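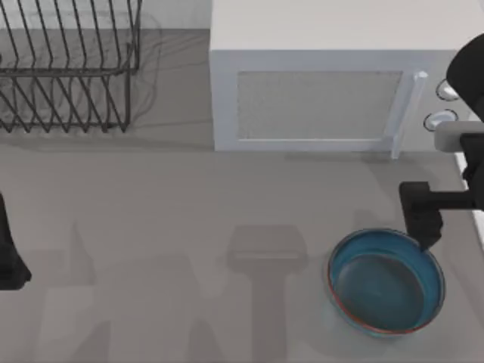 Stirnstead course list, read me first

Hi! I'm Vimala Annamalai and I look after this little table of engineering courses. It started in January as a spreadsheet for my cousin (she was choosing between Skivatholm and Tuominen and losing her mind over the fees pages) and it grew from there.

What's in it

One row per course, 32 rows, across 7 colleges. There are 10 columns: college, course, length, fee, hostel fee, entry marks, lab hours, placement year, source, notes. Fees are per year, before any scholarship. If a box is blank, I couldn't find the figure, so please don't read it as zero!
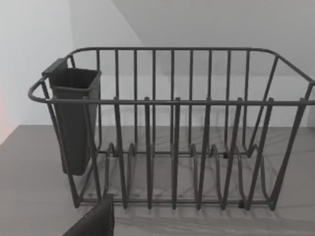
Wire dish rack on a grey countertop.

Known problems

The Aller rows are a mess. They renamed 3 of their courses and the old names still turn up in the prospectus, so I've kept both in the notes column. Lab hours for Tuominen are first year only.

Using it

Copy it, sort it, send it to your parents. Do check the fee with the college before you pay anything. Corrections are very welcome, with a link to the page you got them from.

Last tidied 24th June.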